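Property Development: From Purchase to Opening
Handout for the fourth session: buying the land, and what comes with it

Welcome back, everyone, and thank you for the very good questions at the end of the last session. I promised I would write a few of the answers down properly, so part of what follows is me catching up with myself, and the rest is what we'll be talking through together.

Buying a parcel inside somebody else's masterplan

Most of you, when you imagine a developer buying land, picture a field with a fence round it. In resort work it is much more common to buy one numbered parcel inside a larger scheme, where a master developer has already laid the roads and brought the power and water to the boundary (or has promised to, and we'll come to promises in a moment). You are joining a neighbourhood that exists mainly on paper, and you are agreeing to live by its rules for a very long time.

Our running case this term is the Fladell shore scheme. The master developer is Rahman, the buyer is a building contractor called Gristier, and the hotel is to be run by an operator, Privano. Please keep those three apart in your heads, as it is by far the commonest muddle in your written work! Gristier owns the parcel and pays for the building. Privano owns nothing on the site and is paid a fee to run the place. Rahman has sold the parcel but keeps the roads, the promenade and the lagoon, and sends everyone a service charge each year.

What Gristier bought

The parcel came with permission for a hotel of 800 rooms, which sounds splendid until you look at the parking rules and the height limit together. Melquiades Trujillo, who worked on the early layouts and has kindly let us use his drawings, tried it every way he could think of and found that the full number only fits if the restaurants go into the basement. I would like you to have a go yourselves before you read his solution. It is in the reading pack, after the site plan, and it is rather elegant.

The sale agreement also contained a building obligation. Gristier had to start on site within 20 months of completion and finish within 40, and if it missed the second date Rahman could buy the land back at the original price, less its costs. Students always find this shocking, but do think about it from the other side. A master developer with a half-empty resort has a dreadful time selling the next parcel, and the people who have already bought villas there get very cross about the view of the hoardings.

When a contractor becomes an owner

A contractor who buys land is changing trades, and I don't think the change is as small as it looks from the outside. A contractor is used to being paid monthly for work done. An owner pays out month after month and sees nothing back until the doors open, and often not for a good while after that, because a new hotel takes several seasons to fill. On the other hand, a contractor knows what concrete costs, knows which suppliers answer the telephone, and is not easily frightened by a bad week on site. Lenders do take some comfort from that.

The awkward bit is the building contract itself. If Gristier the owner hires Gristier the builder, who checks the work? The bank on our case asked for an independent monitoring surveyor, with every stage payment to be signed off by that surveyor before any money was released. Privano asked for its own technical review as well, so there were a great many people in hard hats at the monthly meetings.

Terms to know for next time

Service charge: the yearly sum paid to the master developer for shared roads, planting, lighting and so on.
Buy-back right: the seller's right to take the land back if the buyer doesn't build.
Operator: the company that runs the hotel for the owner in return for a fee.
Monitoring surveyor: the person who reports to the lender on progress and cost.
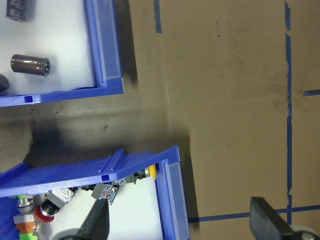
For the next session, please read the service charge schedule all the way to the end, including the dull pages on drainage, and bring a note of any clause you would want changed if you were advising Gristier.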